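Hernano Publishes Service Schedule for Pasbridge Hand-Held Gripper

TRODORSIDE, November. Hernano has released a maintenance schedule and spare parts list for the Pasbridge hand-held gripper, covering finger replacement, bushing checks and camera alignment. The schedule applies to all 164 units now in use at the company's Trodorside site and at partner workshops.

Under the new schedule, operators inspect both fingers after every 600 open-and-close cycles. Each finger is held by 2 screws through its top face. The screws are checked with a hand driver and tightened if the finger moves under light pressure. Scuffs on the front face do not call for replacement. Cracks near a screw hole do.
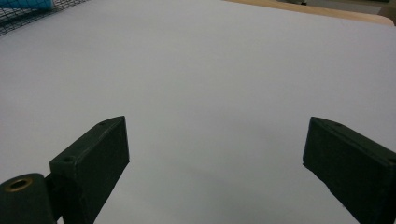
Alignment is checked with the fingers fully open over a plain, light surface. Both tips should sit at the same height in the camera view. If one is lower, the finger is removed, the seat is wiped clean and the part is refitted before any shims are used.

Bushings are replaced at 2,890 cycles or when side play can be felt by hand. Old bushings should be pressed out from the back. Oil is not to be used on the joints.

Replacement fingers, screws and bushings are stocked by Rashidi, which also handles returns. Orders placed before noon ship the same day.

The schedule is available from the Hernano service desk in Trodorside.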